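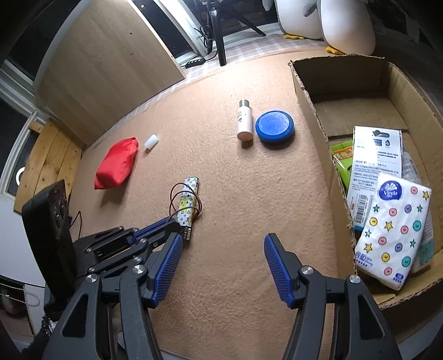 A language can be alive in one valley and unheard of in the next. Languages need speakers the way songs need singers, and some are down to a very small choir. Kaklow is one of these. It is spoken in the hill town of Golis, and it has 13 speakers left, most of them grandparents. A language doesn't need a palace. It can get by on ordinary talk about ordinary things, such as a beige carpet in a cluttered room, as long as there are two people to argue about whether it needs cleaning.

So where did the other speakers go? Mostly, they went to work. In Golis, the school and the shops used a bigger language, and parents thought their children would do better with that one. The children agreed, chiefly because it meant less homework.

Jouko Kiiskinen spends every June in Golis with a recorder and a notebook. So far he has written down 1,821 words. 268 of them are about goats. There is a word for a goat that has eaten something it shouldn't, and another for a goat that is about to.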